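Trellside Shared Workshop Releases Plans for Door-Opening Arm

Jun 24, 2023

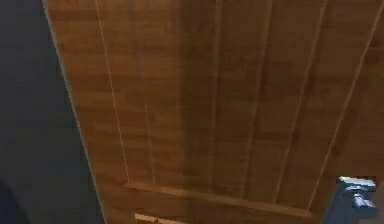 What does it take to build one of these outside a lab?

A bench, a drill press, a 3D printer and a lot of evenings. The arm, called Renitz, was built by 2 members of the Trellside workshop in Hondholm, and its parts came to $1,361.

Trellside today released the full plans for Renitz, along with the parts list, wiring notes and the simulation files. The arm is meant for people who find it hard to manage doors at home. It rides on a low wheeled base and is set up in simulation before it is run on a real door.

"We tried each change in the simulator first and then took it to the bench," said Tài Ông, who designed the gripper. "A plank door was the first model we made, and it is in the download."

Mỹ Mai wrote the control software. She said the arm still has trouble with round knobs and that a new set of finger pads is planned for September.

The release has 4 folders: frame, gripper, electronics and software. All of it is free to use and change. Builders will need to cut aluminum tube and solder the motor boards. Motors are not included, and Trellside does not sell kits.

Contact: Mỹ Mai, Trellside Shared Workshop, Hondholm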